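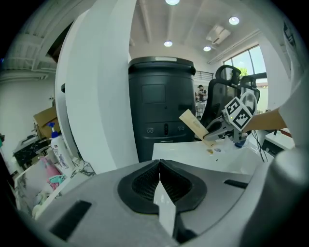 By Fadwa Zaki

I have been thinking about table trash for most of October, and I'd like to tell you about it before you throw out whatever is sitting next to your coffee right now.

You know the stuff I mean. The gold wrapper from a chocolate, squeezed into a little nugget. A bottle cap with no bottle. A long paper packet that used to have something in it, or maybe still does, and you can't tell without picking it up. None of it is dirty, exactly. It doesn't smell and it isn't in anyone's way, so it sits there on a nice shiny white table until the afternoon, when somebody needs the space and sweeps it all into one hand.

I got interested because of my own kitchen in Prurkstead, where I'd started finding caps in the fruit bowl. Blue ones, mostly! I buy the same water my mother buys, she gets it by the case, and the caps seem to breed. So I gave myself a project: for 19 days I would clear every small thing off every table I sat at, mine or somebody else's, and write down what it was. My sister said this sounded like a cry for help. She also asked to see the list.

The list ran to 170 items. I'll spare you most of it, but wrappers won by a mile - candy, gum, granola bars, those twists of foil that go around a single cookie. After that came paper packets of every length, then caps, then what I ended up calling "bits," a category I'm not proud of. A bit is a small piece of something that you can't name and are a little afraid to throw away. Is it from the blender? Is it a game piece? I had a blue and white one on my desk for a week and asked everybody who came by, and each of them picked it up, turned it over and put it back down where it had been.

Which brings me to the bin. My first theory was that people leave things on tables when the bin is too far away, and I went around feeling very clever about this until I started paying attention. I've sat in rooms with a big handsome bin standing right past the end of the table, tall and dark with a proper black lid, and the wrapper stayed on the table anyway. I did it myself. The trouble is the getting up. If you're in one of those mesh office chairs with a headrest (I have wanted one for years), a bin just past your reach might as well be down the street. You've leaned back, the sun is coming in the window, there are leaves out there to look at, and that chocolate wrapper can wait.

So then I tried things. First I bought a tabletop bin, a squat little Bilatix with a swing lid, and put it in the middle of the dining table. It worked for two days. By the third it had become a place to set things on top of, and I found a pen, a receipt and half a pack of gum balanced on the lid. I moved it to the bathroom, where it has been very happy.

Next came the tray. A friend who runs the front counter at Bouzid, the bakery near my bus stop, told me they put out a saucer with every order and people fill it without being asked. Sugar packets, straw papers, the sticker off the sandwich, all of it goes in the saucer. I went home and got a saucer. It's ugly, it has a chip, it came from my grandmother, and in five days it caught more than the Bilatix did in its entire career. I think it's that there's no lid. A flat dish with one wrapper in it already tells you what to do with the second one.

My other discovery was the spray bottle. I used to keep mine under the sink with the serious chemicals, behind the dishwasher tabs, and wiping the table was an event. Now it lives out on the counter next to all the other clutter (pens, mail, a pink hair thing I keep meaning to return) and I wipe the table twice a day without thinking about it. To wipe a table you have to clear it first, so the wrappers go. My Flullby bottle has a trigger that squeaks, and my husband says he can tell from upstairs when I'm in a mood.

I also got into a small argument about picking up. My mother clears a table with the side of her hand, one long push toward the edge and into her palm. It takes her maybe two seconds, and I've never seen her drop a crumb. I go one thing at a time. I pick up the packet by its middle, look at it, read whatever is printed on it, and carry it off like it's evidence. She finds this unbearable to watch. But I like the one at a time way, and I'll defend it. A long thin packet is awkward to sweep anyway, it swings around and knocks everything else onto the floor, and then you're under the chairs on your hands and knees looking for a bottle cap.

If you want to try it at your house, start with the table you see first in the morning. Put a dish on it, nothing nice. Bring the spray bottle out of hiding. Then empty the dish when you get up for something else anyway, and don't make a special trip, because you won't. I timed a full clear of my own table last week and got 90 seconds, and that included wiping around the cables from my laptop, which I refuse to unplug.

The caps I'm keeping in a jar for now. My nephew wants them for something at school, and he needs all one color, so I've had to go back through and pull out the greens.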